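The grippers came together over 14 evenings at the Ullden shared workshop in Brisdale, and their builder still refers to them as "the tongs." Each one has gray jaws in front and a marker cube on top of the budget, which was supposed to stop at $500.

"It did stop at $500," she says. "Then it started again."

She wanted chores to practice on, and vacuuming won. A hose, she says, is the rudest object in any building. "You grab one end and the other end has opinions."

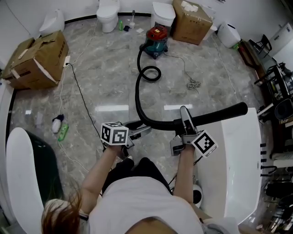 Both grippers at work on the vacuum hose, bathtub to the right.

The jaws are on their third version. The first set cracked, and the second held everything except what she pointed it at. She has 200 spare screws left over from a bulk order and no plan for them.

Would she let an arm take over the job? "Eventually. It can have the hose first." Her next project is a wrist joint, due in January, or whenever the printer is free.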